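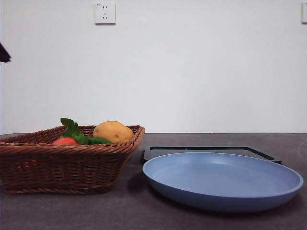

To: equipment-planning list
Subject: Re: Second arm for the kitchen bench, quote attached
Date: 01/02/2018

> The Gomard quote came in lower than I expected and it's only good
> through March. I think we should take it. With 2 arms on the bench
> we double our throughput on the basket-to-plate task, and the
> Cindano grippers come bundled, so we wouldn't have to budget for
> them separately. The Lemma people bought the same package and seem
> happy with it. Any objections?

Yes, a few.

First, "double our throughput." Where does that come from? I went through the bench log for the last 27 sessions. The arm was waiting on a person for most of the time it was powered up. Somebody has to put the potato and the tomato back in the basket, set the plate where it belongs and start the next run. A second arm waits on that same person. If you have numbers that say otherwise, please post them, but I'd want to see them before we sign anything.

Second, "bundled" doesn't mean free. Page 9 of the quote has the grippers under a yearly service plan, and the plan renews by itself. The first year is covered. After that it's $1116 per gripper, and I don't see a line for it anywhere in the draft budget. Did I miss it?

Third, the counter. Both arms would be reaching for one basket and one plate, and those already sit right next to each other with the black tray behind. Either we buy a longer counter or we write something to keep the arms from hitting each other, and neither one is in the quote. We also need to know what a second controller does to the circuit that wall outlet is on. I asked about that when we got the first arm and never heard back.

As for Lemma, they've had theirs a very short time. I'd be happy too. Ask them again after the first gripper pad wears out.

What I would pay for now is a spare set of pads, a second set of toy vegetables and a few more paid hours for whoever does the resets. Ginow sells pads that fit the mount we have, or says it does. I'd order one pair and try it before ordering more. All of that fits in what's left of this year's supplies money and doesn't need a vote.

If people still want the second arm, fine, but get Gomard to put three things in writing: the price without the service plan, the delivery date, and who pays for the return if it doesn't fit the bench. Their salesman told us "no problem" on all three last time, over the phone, and we ended up paying the freight.

I'm against signing before March. A quote that runs out usually comes back with a new date on it.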